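Brikura slatted workbench top: a long-ish review
Posted by Florin Pop, Jul 29, 2022
Filed under: Benches and storage

I do a fair amount of work on old desktop computers, mostly adding memory, swapping drives and cleaning out fluff, and for years I did all of it on the dining table with a towel underneath. It was a good towel, but it was still a towel, and every small screw I ever dropped went straight into it. So when the time came to set up a proper corner for the job I went for the Brikura top, the slatted aluminium one, and I have been meaning to write it up since June.
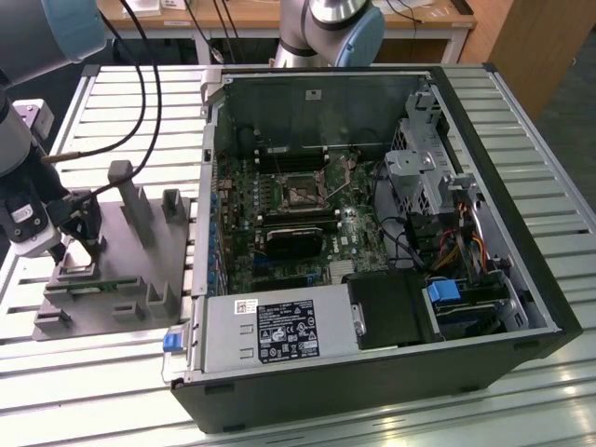
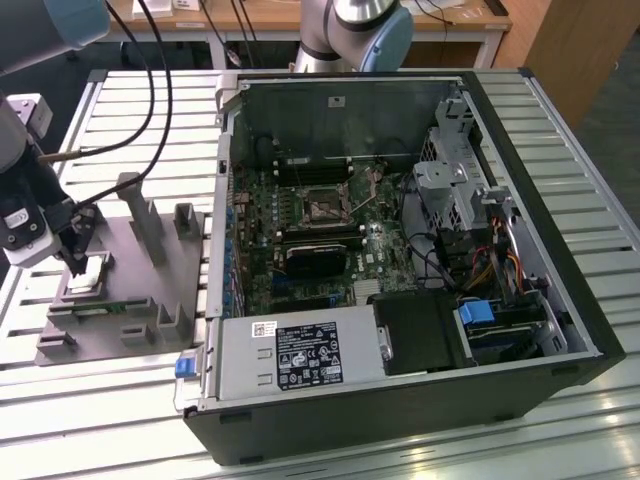

A tower lying on its side with the panel off is how I'd suggest judging any bench, as it takes up far more room than you expect when you have only ever seen it standing under a desk. I had measured for the case and completely forgotten about the bits that come out of it, so do leave yourself a good stretch to the left for parts.

Now, the slats. I was in two minds about them before I bought, and I'm still a little in two minds now. They are lovely and stiff, and you can bolt things down wherever you fancy, which I never could on the dining table (I did ask). A heavy steel case sits flat and doesn't rock when you lean on a stubborn connector. On the other hand the gaps between them will swallow a case screw quite happily, and I've had to fish out 3 so far with a bent paper clip. A shallow magnetic dish cured most of that. Mine is an old Addo one from the kitchen drawer and it does very nicely.

The shine is my other small grumble. Pale metal throws the light back at you, and with a bright lamp overhead I found myself squinting at the tiny writing on the boards. I moved the lamp round to the side and dropped it down a bit, and that was much kinder on the eyes.

As for parts holders, I'd say get something with slots in it and fix it to the bench. Memory modules are thin, awkward things to put down, and I used to lean them against my mug, which I wouldn't recommend to anyone. A notched block keeps each one by its edges and you can see at a glance what you've still got to fit. I tried the Sollus foam tray first and sent it back - the cuts were too tight and I didn't like how hard I had to pull.

Putting the bench together took me most of an evening. The instructions are fine up to step 7 and then become rather hopeful. There are 2 bags of bolts that look the same and aren't, so lay them side by side before you start.

Is it strong enough for a full-size tower with the power supply and drives left in?
It is, and by a good margin. I've had a loaded case on it for days at a time with no sag at all, though I'd keep the weight over the legs if you can.

I ordered from Dretstead, who packed it beautifully and rang me before delivery. I'd give the bench 8 out of 10, and it would be higher if they sold a strip to fill those gaps. I have written to ask them, and I'll add a note underneath if I hear back.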